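Skidholm Winter Season - Frequently Asked Questions

Last updated Monday, September 27, 2021

When does the season start?

The season opens in November, straight after the weekly maintenance. The exact day will be posted on the launcher once the build has been signed off. All servers open at the same time.

Do I need to buy anything to play it?

No. The new zone, the main story and the Drullus dungeon are free for anyone with a Skidholm account. The season pass only adds cosmetic rewards and one extra mount.

What level does my character need to be?

Level 33 for the story and the open zone. Drullus itself is tuned for the level cap, but you can enter earlier if someone in your group is high enough to open the gate. Characters below level 33 can still visit the harbour at Amaral and use the shops there.

Where do I pick up the first quest?

Speak to the ferryman on the north quay in Amaral. If he has no marker over his head, you still have the last part of the summer story to finish. Check your journal under Unfinished Business.

How many players can enter Drullus?

Groups of up to 6. There is no solo version at launch. Normal mode has a group finder, hard mode doesn't - you will need to form your own party for that.

Can I play the new class straight away?

Yes, if you have a free character slot. The Tidewarden starts at level 18 in its own short prologue and joins the main world at Skustemley. You can't convert an existing character to a Tidewarden.

Will my old gear still be useful?

Most of it. Item levels are not being reset. Set bonuses from the summer raid will stop working inside Drullus but carry on working everywhere else.

What happens to my unspent summer tokens?

They convert to gold when the season opens. The most you can receive is 2157 gold per account, so it is worth spending any large pile beforehand. Tokens held in a guild bank are not converted and will be removed. 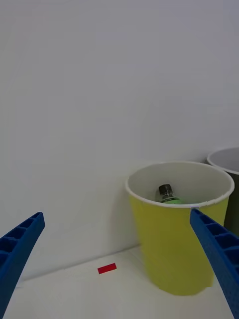

Guild leaders should empty the token tab before the servers go down. Once the tokens have been removed, support can't restore them.

Is there a test server?

Yes, for PC players. Choose Public Test in the launcher and copy your character across. Progress on the test server is not kept, and bugs found there should be reported with the in-game form, not by email.

Can console and PC players group together?

Not yet. Iolanda Peixoto, our lead designer, covered this in the last developer stream: cross-play is being worked on but is not part of this season.

My game crashes when I enter Amaral. What should I do?

Run the file check from the launcher first, then update your graphics driver. If it still crashes, send us a ticket with the crash log attached and the name of your server.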